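I've been sorting out the gray bin on the work table since Sunday, and a few people asked how I deal with mixed bins like this one. Posting it as I go.

It started as the bin for kitchen things. Then other stuff went in because it was the closest open container. You probably have one of these too.

My rule for the first pass is to take nothing out. I just look and decide what belongs with what. If I start pulling things out before I've decided, I end up with two messes, one in the bin and one on the table.

Second rule: anything with an edge gets dealt with first. In this bin that means the grater. I don't want to be reaching past it for something else.
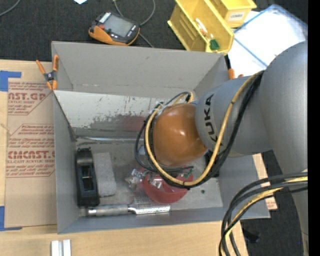
The bin. Grater along the front, red bowl just behind the blade.

The grater has a gray cylindrical handle with a shiny end. I like that kind because you can pick it up by the handle without going near the holes. It's going in the drawer with the peelers, blade toward the back.

The red bowl is easy. Bowls go on the shelf with the other bowls. I'd been looking for a small one for chopped garlic and ended up using a mug, so that's one problem solved.

The long black plastic piece with the rectangular opening in the middle is harder. I don't have a good name for it. It stands up fine against the left wall, so for now I'm calling it hardware and it goes on the Nonda shelf with the other parts that need a home.

(The Nonda shelf is the narrow one by the door. It's named after the shop I bought it from. It was supposed to be temporary and has been there since March.)

The flat gray block is staying out of the kitchen pile for sure. It has a rough surface and I don't want it rubbing against anything I eat from. Same shelf, bottom level.

Buppha Kaewmanee asked if I use dividers. I tried them. I bought the Gavent ones and they were fine for the drawers, but in a tall bin they fell over every time I took something heavy out. I gave them to my sister.

What works better for me is fewer things per bin. I set a limit of 10 and when I hit it I have to sort before anything else goes in. I don't always stick to it.

Someone asked about the bin itself. It's plain gray with tall, flat walls. Tall walls are good for keeping things from rolling off the table and bad for seeing what's at the bottom. If you're shorter than me, get a lower one.

It's got wear on it. There are scuffs on the rear wall and the pale sloping panel below that is scratched along the lower edge, with darker gray coming through. I don't plan to do anything about it. Scratches don't matter in a storage bin as long as nothing is flaking off onto the dishes.

For cleaning I use warm water, dish soap and a soft brush, then a dry towel. The line where the panel meets the floor of the bin needs the brush. Crumbs sit there and a cloth goes right over them.

I don't use spray cleaner in anything that holds kitchen stuff. Personal preference. If you do, rinse it twice.

Labels: I put one on the short side and one on the long side, so I can turn the bin either way. Masking tape and a marker. I had a label maker from Brododer, but the refills cost more than I wanted to pay for the word "kitchen."

This one will say KITCHEN, SMALL. The hardware gets its own bin, which I still have to buy. Kaewkla Market had stackable ones last time I was there, so I'll check after work.

Update: grater washed and in the drawer. Bowl on the shelf. The black piece and the block are on the Nonda shelf. Took 2 trips.

Update again: no stackable bins left in gray. They had green and a clear one with a lid. I got the clear one. It's smaller than I wanted, but I can see what's in it without digging.

If anyone knows what to call a long black plastic part with a rectangular recess in the middle, tell me and I'll put it on the label. Otherwise it's going down as PARTS.

Next is the drawer under the table. I haven't opened it all the way yet.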